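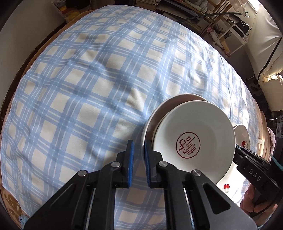
Macarena Iglesias reckons I should do the crockery before the floors, and she's asked me to stop writing "fine" next to everything and say what I mean. Fair enough. So this is the June walk-through for the Lomell Street kitchen, with proper comments this time.

Table and cloth
Cloth lies flat enough to set a full bowl on – OK. The blue and cream plaid has a few wrinkles through the middle, which I can live with. Please smooth them out before soup goes down.
Overhang clear of knees and chair arms – OK, but pin it if the toddlers are coming.
Table legs tight – one needed a quarter turn. Done.

Bowls and dishes
Stacked bowls sitting square – NO. The top one was shifted over to the right inside the bottom one, so the rims didn't line up. They're big bowls and I'd hate to see one go. Restack before carrying, please!
Rims run with a fingertip for chips – OK on the off-white one with the dark red emblem in the bottom, and on the little cherry dishes too. I love those cherry dishes, so if anyone finds a nick, tell me and don't just bin it.
Stored below shoulder height – OK for the bowls. The Goodwin platter is still way up top and it weighs a tonne. Moving it to the low cupboard this arvo.

Sun and heat
Glass or shiny things kept out of direct sun – have a think about this one. The sun comes right across the table and the dishes catch plenty of it. Feel them before you hand them to a kid.
Kettle cord behind the bench – OK.
Bench clear for 600 mm beside the stove – I got out the tape and it was 403. The Zivby bread bin has to go somewhere else.

Floor and exits
Mat flat at the back door – curls at one corner. Taped, for now.
Fire blanket on its hook – OK, tag is current.
Rellwood extinguisher – gauge in the green, bracket a bit wobbly. I'll bring the longer screws.

Still open: bread bin, bracket, new mat. I'll look again after lunch.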